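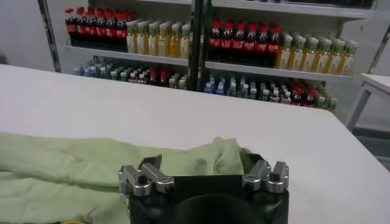

Last updated: August

The Green Cloth
Published in August, by the Irkero Residence newsletter desk

Residents of the Irkero Residence are advised that the folding of the green cloth will take place in the common room at the usual time. The cloth is the property of the Residence. It is to be folded in halves, then in thirds, and placed in the drawer with the label facing up.

So read the notice, and it had read that way for as long as the current secretary had held the position. The secretary had inherited it along with a key, a stamp and a ledger of 119 pages, and had seen no cause to amend the wording. The folding was recorded in the ledger each evening. The entries were brief. Cloth folded. Cloth folded. Cloth folded, drawer stiff.

On the evening in question the secretary entered the common room to find the cloth lying loosely on the white table, in soft folds, with one raised ridge running through it like a range of low hills. The drinks shelves stood behind the table, stocked with bottles. The lights were on. It was the colour of mint that has been left too long in the garden, although the ledger described it only as green, and the secretary had always written green.

A corner of something yellow showed from beneath the fabric.

The Residence had a procedure for articles found on the premises. Articles were to be entered on a form, described in plain terms and kept in the office for 60 days, after which they passed to the Residence. The form asked for the nature of the article. It could not be completed without lifting the cloth, and the cloth could not be lifted without beginning the fold, and the fold, once begun, was required under the notice to be finished without interruption. The secretary read the notice again. It made no provision for articles found beneath.

The secretary sat down in one of the Mateos chairs, which had been purchased for their durability and were not comfortable, and considered the matter.

It was possible that the yellow article was the cap of a marker. It was possible that it was a piece from one of the board games, which were kept in the Plultine Room and were not to leave it. In her second year a resident on the upper floor had mislaid a yellow button from a raincoat and had written to the office three times. The secretary had replied three times, on letterhead, to say that the matter was receiving attention. It had not received any. The resident had since moved to the coast, and the raincoat had presumably gone too, fastened with whatever could be found.

The letters were still on file. The secretary had come across them in the winter while looking for the Zernard lease, and had read all three standing up. The first was cheerful. The second asked whether the first had arrived. The third said only that the button had belonged to the resident's mother, and that she would be grateful to hear either way.

At nine o'clock the heating went off, as it was set to do. The fridge in the kitchenette down the hall shuddered and was quiet. The secretary opened the ledger to the day's line, uncapped a pen and wrote nothing.

There had been, at one time, over 200 residents. The folding had been done by two people then, one at each end, walking toward each other with the corners held up and meeting in the middle of the room. Earlier pages of the ledger carried two sets of initials for every entry. At some point there was one set, and the ledger did not remark on the change. It is quite difficult to fold a large cloth alone. One learns to hold the middle under the chin.

The secretary got up, went to the office and returned with an envelope, a stamp and a sheet of letterhead. These were set out on the table beside the cloth — squarely, as the secretary set out everything. The date was written in the top corner. Beneath it, after some time, the secretary wrote: Further to your letter regarding the button.

Then the secretary took hold of the cloth by its nearest edge. The ledger for that evening, in a hand slightly less even than usual, gives the hour as 10 minutes past nine and records that the cloth was lifted. It does not say that it was folded. The next page begins with the purchase of a roll of stamps.

Contact the newsletter desk | © Irkero Residence | Back to top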